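Clear the Kitchen Table

We ate dinner in front of separate screens for most of a year before I noticed how little I knew about my own son's week. The kitchen table was there the whole time. It held mail, a sewing machine, two bags of bottles for the recycling center and a printer that had stopped working in July.

I think families should keep one table clear for meals and use it every night they can. I know the objections. My neighbor Neusa Teixeira works until 9 p.m. and her kids can't wait that long. Small apartments need every surface. Some people grew up with shouting at dinner and would like to skip it. All fair, and I don't think a meal fixes a bad home.

But most of us have no such reason. We have let the table fill up. Thirty minutes is enough, and the food can come out of a can. In my house the phones go on top of the refrigerator, mine included, and that was the hardest part for me.

The talk is often dull. My son spent almost a whole dinner on bus routes. I still learned that he had changed the one he takes home, and why.
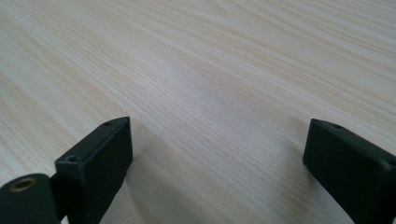
We put the mail in a drawer by the front door now. The sewing machine went to my sister, and the printer is still in the hallway – I will get to it.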